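What I got wrong in my two-arm budget

I've been putting off this post because it means opening the spreadsheet again. Back in April I wrote that a second arm would be the last big purchase for a while, and a few of you very politely asked what I'd set aside for everything else. Well, here we are! The arms were the easy part. I had the Hayes quote in hand for months, I knew the number by heart, and it came in exactly where they said it would. The trouble started on the line I had labeled "misc."
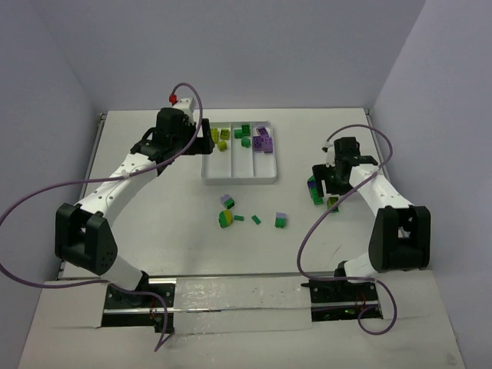
Cables first, because they hurt the most. I budgeted for one run per arm, measured in a straight line from base to gripper, like somebody who has never watched an arm move. You need slack, and then you need more slack for the one pose where the elbow goes way out. Those big purple loops swinging past the elbow and down to the base are what slack looks like, and I paid for every inch of it. Clanano wanted $138 for the set in the longer length, plus shipping, and I'd written down 25. Not 25 each. Just 25!

The enclosure I got closer on. Three walls, plain and pale, from the panel place in Bosgate that also cut my kitchen shelves. They charged me for an extra cut I'd forgotten to ask for (fair enough) and it still came in under what I'd planned. If you're pricing one of these out, get the walls and the tabletop from the same shop so the delivery only happens once. I had two deliveries.
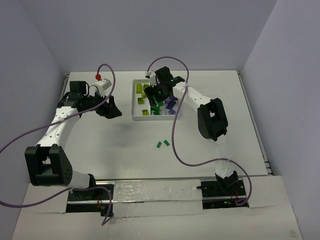 Which brings me to spares. My first plan had none at all, and I now keep a separate line for them with its own running total. Fingers, connectors, fasteners, one complete cable. I order from Zakel every couple of months and just let the box sit on the shelf. It feels wasteful right up until the evening you need one little connector and the shop is seven days out.

The current total for the whole setup is $2,526 over my original figure, and yes, I checked it twice. Most of that is cables, spares and mounting hardware, with a chunk for lights I haven't even put up yet. 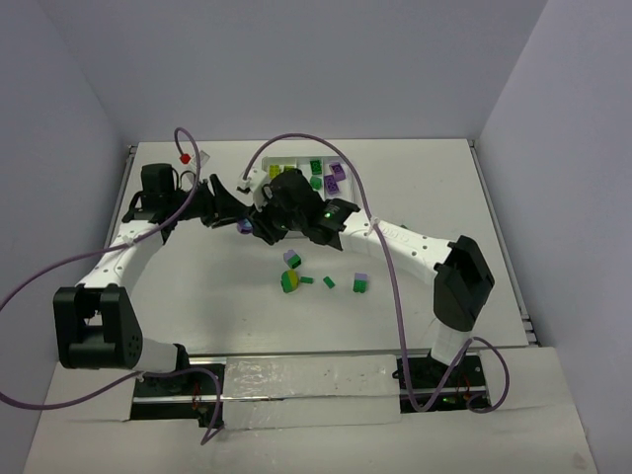
The cheapest line on the sheet is the stuff the arms handle. I looked at proper test parts, machined ones with a nice case, and closed the tab fast. Toy bricks do the job. I wanted colors that were easy to tell apart, so there's a yellow pair, a green pair and a purple pair in the tray, and a few more out on the table, a couple of them stacked lavender on green. A bag of them cost me less than lunch.

The tray was cheap too, and I'd buy two next time. Same goes for clear tape and plastic sheet – put down more than you think you'll use.
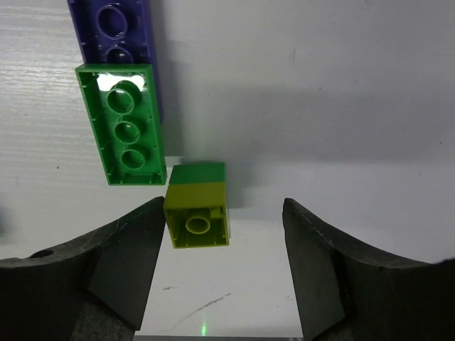

So, next year. I'm giving cables their own page in the spreadsheet, doubling the spares line, and leaving 7 percent of the total unassigned. I'd like a better tabletop at some point, but that's waiting until the lights are up and paid for. Hayes has already emailed me about a newer gripper and I've left the message unread – we'll see how long that lasts.

If you've got a cable supplier you like, leave the name in the comments, and please tell me what they charge for shipping.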